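Muter Gripper Comparison – progress report to the Clesex fund, December

In this period we compared two finger types on the folding cell at Flutwood. The garment was a grey T-shirt, chosen for its soft knit.
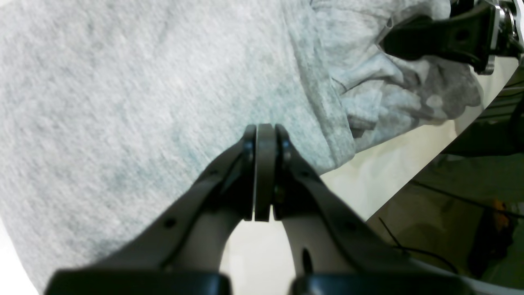
Wrist camera view, dark fingers closed.

We made 335 grasps and 43 of them failed, most often at the collar.
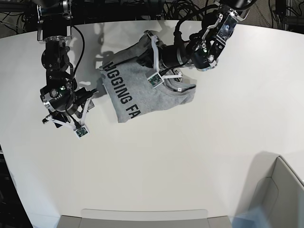
The Rey controller kept both arms in step, but the start-up still takes 15 minutes – this we want to shorten.
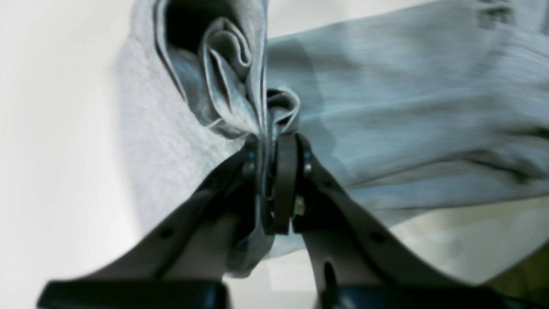 Fabric gathered between the fingertips.

Holding by the shoulders remains the most difficult step.

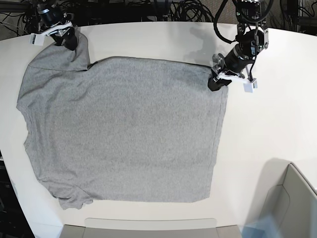 Report No. 2, page 15
For the next period we ask to keep the budget unchanged.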